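Begay House to Open a Tasting Table in March, With Chairs to Follow

BORBERG. Begay House, which has been selling drinks to the people of Borberg since 1903 and giving them nowhere to put the glass down, will open its first tasting table in March. It is a table. The owners looked into the word "lounge" and were advised against it by everyone who had seen the room.

The new service runs in the former coat room, now painted a pale blue-gray that the paint store calls Lident. Guests sit at a dark brown wooden table and try three bottled fruit drinks from a changing list of 19, served in clear glass mugs. The opening list leans toward hawthorn, a sour red fruit that makes a very good drink and a fairly poor snack. 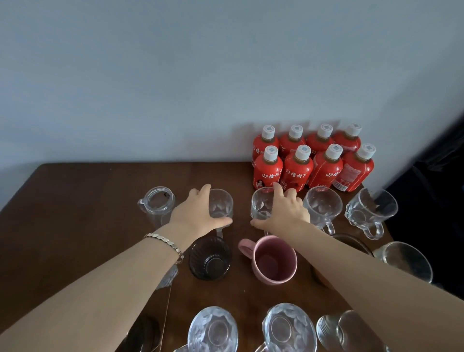

Plurkby Press Office

Bottles of 山楂树下, whose name means "under the hawthorn tree," stand in two rows of four at the back of the table, against the wall. The glass mugs go out in front of them, within easy reach. Begay House spent most of the winter on this arrangement. Earlier plans had a shelf, then a cart, then a second shelf to hold what fell off the cart.

Each sitting lasts around 100 minutes, a figure reached by timing the staff, who were told to drink at a normal speed and did not. Water and plain crackers are included. Guests may pour for themselves or have it done for them, and no one will be asked to name the notes they are tasting. "Sour" is a complete answer.

The mugs stay at Begay House. A small number left during the trial sittings, and the shop would be glad to have them back, no questions asked, in the box by the side door.

Sittings begin at 4 p.m. and can be booked at the front counter. The telephone works as well, though it rings in the cellar and callers should be ready to wait. Parties too large for the table will be split up, with some regard for who is speaking to whom.

Chairs are on order.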